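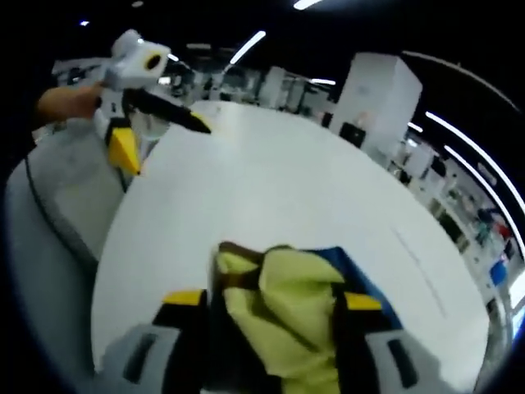
Marlina Wibisono reported that the fingers on her Plellance pair would not let go of cloth after a long Monday session, and asked whether the jaw return spring was to blame. In her case it was the guide rail, and the notice on this page covers the same fault.

Home Grippers Spares Service notices Contact

Plellance hand-held gripper: slow or incomplete jaw release

Applies to: Plellance units with serial numbers up to 2,455, left and right hand.

Fault
Lint from soft fabrics collects at the inner end of the finger guide rail. The finger bases then stop short of the fully open position. The trigger returns normally, so the operator may take the jaws to be open while they still hold the material. The position log shows an opening that never reaches its end value.

The fault has been reported after over 800 grasps on fleece, towelling and similar cloth. We have no reports from units used only on rigid parts.

Safety
A jaw that sticks part way can free itself suddenly. Keep fingers out of the gap. Do not pull trapped material out by hand while the trigger is pressed, and do not lever the fingers apart with a screwdriver. Two users have split a finger base this way.

Clearing the rail
Disconnect the cable. Undo the 2 screws under the finger base and slide the base off. Brush the rail dry. Do not use oil or silicone spray, as both hold lint. Refit, tighten by hand, and work the trigger through 7 full strokes. If the opening still falls short, take the unit out of use and return it to the Wanyama service desk.

Recordings made with a sticking jaw should be checked before use. Release times will read late, and recalibrating afterwards does not correct them.

Replacement part
Ululine wiper kit, fits left and right units. Felt wipers, two screws, one brush. Supplied free for affected serial numbers. Not compatible with the older Ako handle, which has a closed rail.

Units above 2,455 leave the works with wipers fitted.

3 comments Share

We use cookies to remember your basket and region. Accept Manage settings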